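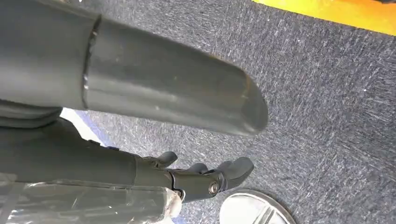 The long grey tube, slanted end and all.

I did the hall and the back room on Thursday, which had been on the list since January. The hoover had lost most of its pull and I'd been putting up with it by going over everything twice. Danai Tsakiris, who lives upstairs and hoovers far more than I do, told me to stop doing that and look down the tube.

Ours is a dark grey one with a matt finish, a bit scuffed, with small pale scratches along it. It has a joint part of the way down where two sections meet. The open end is cut at a slant and has a brownish mark round the rim, which I have tried to get off with washing-up liquid. It didn't shift. I've left it.

I switched off at the wall, took the tube apart at the joint and held each half up to the window. The upper half was clear. The lower half had a plug of fluff and what I think was a bit of parcel tape, stuck just past the joint. A broom handle pushed it through in one go, out on to newspaper. There was also a hair grip and 5p.

Then I checked the filter. It was grey all over. I rinsed it under the cold tap until the water ran clear and stood it on the bathroom windowsill. Our booklet says to leave it for a day, so I used the brush for the stairs and finished the carpets the next evening.

The difference was plain enough. The back room normally takes me almost 55 minutes with the rug, and I was done in 30. I used the bare tube along the skirting boards, as the slanted end gets into the corner better than the brush head does. Under the bookcase I had to lie down.

Amos Montoya asked why I don't just buy a new one. A new one is well over £100 and this one works. I would replace the filter, though, if I could find the right size. The shop in Zultville had two and both were too wide.

Still to do: the cupboard under the stairs, and the mat by the front door, which needs taking outside and beating first.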